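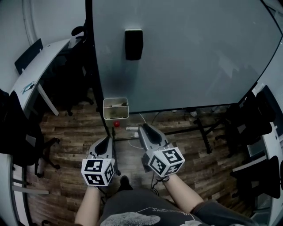

Fig. 1. Mobile board on its stand, desks and office chairs to either side, cables on the floor beneath.

Looking After a Shared Teaching Room
Handout 3: The board, the chairs and the floor
Wulten Adult Learning, updated Aug 24, 2020

Welcome back, all of you, and thank you for the lovely lot of questions after the last handout. I have tried to work the answers in as I go along, so do forgive me if I wander a bit.

We are starting with the board this week, as it is the thing everyone in the room will be looking at. A board on a stand is a wonderful help in a small room because you can turn it to suit the people who turn up, and the people who turn up are never quite the ones you planned for! Before you write a word on it, go and sit down in two or three of the chairs and have a look. A board that reads nicely from the middle may be nothing but glare from the end of the desk. Tilt it a little, sit down again, and carry on until you are happy.

Then look at the floor. In Fig. 1 there is a plug adapter lying out on the boards, with thin cables running beneath the stand, and this is the sort of thing I would like you to get into the habit of spotting. Cables should run along the wall wherever they will reach. If one really must cross the room, tape it flat along its whole length. Small round things want picking up as well – there is a little red ball by the foot of the board, and it is just the size to go under somebody's heel.

Chairs next. Office chairs on wheels are comfortable and they do drift. Tuck in every one you are not using, backs to the room, and leave 80 cm clear between the desk and the stand so that a person with a bag (or a stick, or a pushchair) can get by without asking anyone to shift. 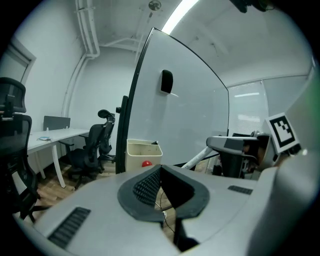

Manikandan Kotian asked whether the eraser ought to live at the top of the board at all, seeing that shorter learners can't get to it and end up using a sleeve. A very fair point, and I have changed my own habits because of it. Hang it at elbow height if your board allows, and tell people where it is at the start of the session.

A few words on wiping. A dry eraser is fine between exercises. At the end of the day use a barely damp cloth, working from the top down, and then a dry one after it. Old marks that have been left over the January break will often lift if you write over them with a fresh pen and wipe straight away.

For next time
Draw a plan of a room you teach or meet in, on squared paper if you have it. Mark the board, the sockets, the bin and each chair, and then draw in the path you would take from the door to the farthest seat. Ota's group may share one plan between them. Bring a pencil and a tape measure, and leave finished plans in the Loreo folder by the door.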